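Breakfast and lunch prep help wanted, Greenwood kitchen

Posted by Pushpa Upadhyay, January
6 comments | 23 shares

Hi all, quick one, typing this between deliveries so forgive the mess. We need 2 people for the sandwich side at Grurport. Part time, mornings, start as soon as you can. If you've been in for lunch you already know the place: small front room, long counter, kitchen out back with the door that sticks.

Who we are. Grurport is a sandwich and toast kitchen in Greenwood. Breakfast from 7, lunch until we run out. We also do boxed lunches for offices over in Erton, and that's the part that has gotten bigger than we planned for. Makis Gkikas runs the kitchen, I do the orders, the schedule, the phone and whatever is left over.

The job, mostly:

Setting up stations before open. Bread out, plates out, toasters plugged in and checked.
Washing and drying greens. A lot of greens.
Building sandwiches to the card. Cards are taped up over each station, you don't have to memorize anything the first week.
Toast orders in the morning rush.
Wrapping and labeling the boxes for Erton, name side up please.
Wiping down, sweeping, taking out the cardboard.
Covering the register now and then if I'm on the phone.

Not the job: dishes all day (we have a machine and we all take turns), driving, cooking on the hot line. Makis does the hot line and doesn't like to share it.

Hours. First shift starts 6 am, done by noon. The other one is 8 to 2. Tell us which you'd want. Weekends are split up fairly, you get every other one off. We close early on holidays and shut for a week in the summer, that week is paid.

Pay. Hourly, paid every 2 weeks, plus an equal share of the tip jar. We'll tell you the rate on the phone before you come in, so you're not wasting a bus fare finding out. Free meal every shift, and you can take bread home at close if there's any left. There usualy is rye.

Who we're looking for. Somebody who shows up. Kitchen experience is nice but we've trained people from zero and they did great. You should be ok standing for a whole shift, ok lifting a flour sack or a crate of tomatoes, and ok with a radio that only gets one station well. Clean hands, hair tied back, closed shoes. Aprons are on us. Food handler card - if you don't have one we pay for the class, you have your first month to get it done. Reading English well enough to follow an order ticket is needed, as tickets come in with notes like no butter or nut allergy and those can't be missed.

If you have allergies yourself please say so up front. We handle wheat, milk, egg, sesame and fish every day. Ham and turkey too, so if you don't want to touch meat let us know and we can talk about the greens and boxing side, but I can't promise it'll be all you do.

The tryout. Everyone does a short paid one, an hour or so, at the table with Makis. No trick questions. You make a few things off the cards, we chat, you eat what you made if you want it. Bring nothing.

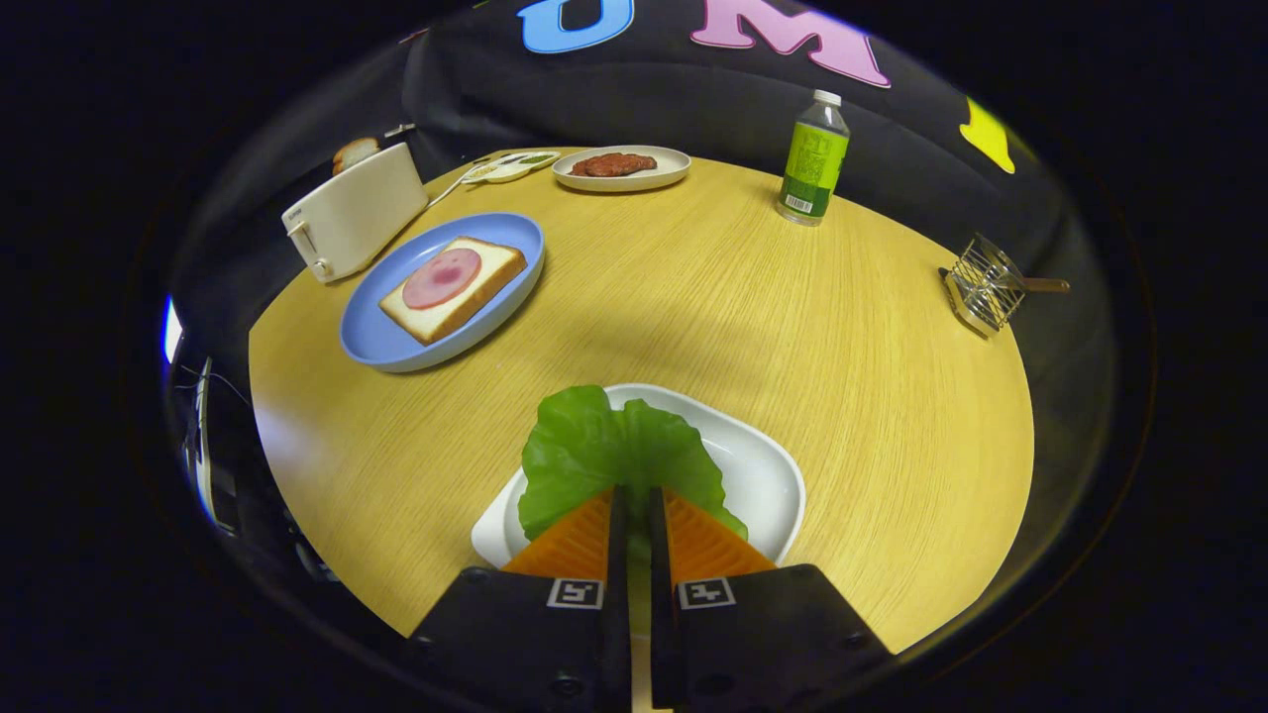 The ham sandwich is what we start everybody on, and it's where we see how you work. Simple card: bread, ham, lettuce, bread, cut, done. What Makis looks at is small stuff. Is the ham sitting well on the bread, or over to the left with a strip of bare slice down the other side? Customers notice that strip! First bite is all bread. So you learn to nudge it over before the lettuce goes on. Lettuce gets its own plate, leaves go on one at a time, and we like them with the ruffled edge poking out a bit so it looks like something when it's cut. Tear off the thick rib if there is one. Toaster is for the toasted version only, ask the ticket not the customer, and put the dial back where you found it. After that comes the egg salad, which is messier, and then a toast order with two different spreads. Speed comes later. Nearly everyone is slow on the first one and we don't care.

What happens next. I call you within a couple days either way. If it's a yes you shadow for your first few shifts, then you get your own station. Schedule goes up on the wall by the fridge and I text a picture of it to everyone. Swaps are fine so long as you find the swap yourself and tell me before it happens - not after.

How to apply. Call or stop in after 2 when lunch is over. Please not at noon, I will be short with you and I'll feel bad about it later. Ask for Pushpa. If you stop in, write your name, number, which shift you want and when you could start on the pad by the register. A resume is fine but not needed. Two names we can call would help, can be a teacher or a neighbor, just not your mom.

Students ok if the hours work with your classes. Have to be 16 or over, and 18 if you want to use the slicer. Retired folks very welcome, one of our best sandwich makers ever was retired from the post office and she only left becuase she moved.

The bus stops across from us, side door is the one to use before 7. Bike rack around back by the bins. No staff parking in front, those spots are for pick ups, but the street behind is free all day.

We'll take this notice down when both spots are filled, so if you can read it we are still looking. Pass it on to anyone who might like it.

Thanks, Pushpa

Grurport, Greenwood | Contact: ask at the counter or call after 2 | Back to top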